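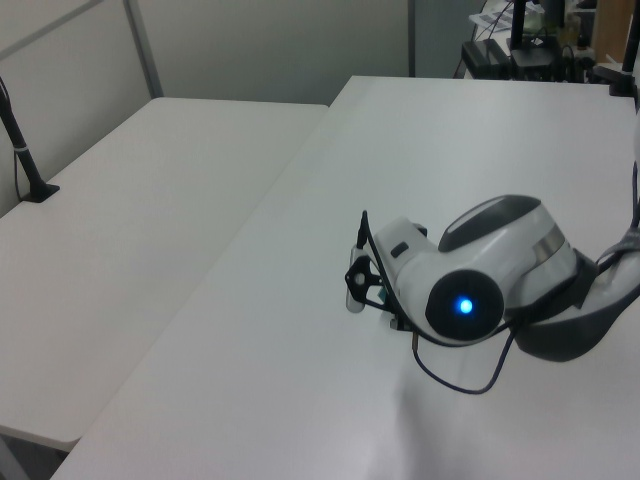

Stop Renaming Our Suburbs

Home | News | Opinion | Local History | Events | Contact

16/01/2025

I grew up in Stovatdale, and if you'd asked me as a kid where that was, I would've said "past the rail yard, before the hill." Good enough for everybody I knew. Now there's a glossy sign at the turnoff calling the whole east side Melterik Heights, and I've been in a bad mood about it since October.

There are no heights! It's flat all the way to the creek. Melterik is the company that bought the old orchard land and put 269 houses on it, which is fine by me, people need somewhere to live. But they got to name the place too, and the name is creeping. First it was on the sales brochures, then the bus stop, and last month a delivery driver told me my address "wasn't coming up" under Stovatdale. I've had the same mailbox for 20 years.

My neighbor Samira Ghanem thinks I'm being a crank. She moved here from the city, she likes the new name, and she says suburbs have always been named by whoever was selling them. She's got a point -- Stovatdale itself came from a rail company that wanted something pleasant to print on a timetable. The farmers before that called it Tranier, after the creek, and they probably grumbled plenty when the station sign went up.

So okay, names change. What bugs me is how this one is changing. The station name at least covered the whole place. Melterik Heights covers the part with the new sidewalks, and everything west of the tracks gets to keep being Stovatdale, along with the potholes and the bus that comes every 30 minutes if you're lucky. Put a line down the middle of a suburb and pretty soon the two halves start voting like strangers. I heard a guy at the bakery say the library was "over in the other one." It's a four-minute walk!

Newsletter: Get local stories in your inbox every week. Enter your email to sign up. You can unsubscribe at any time.

Fidelina Mosquera, who taught half this town to read (me included), wrote to the city asking for the boundary to stay where it is on the official map. I signed her letter. I'd go further and put the old names back on things -- Tranier Park would be nice, and Šindelář Street should get its accent marks back while we're at it, the family has only been asking since I was in school.

Build the houses, plant the little trees, paint the sign any color you like. Just let the people moving in know they live in Stovatdale. Most of them would be happy to hear it, I think. Samira says she'll consider it if I fix my fence.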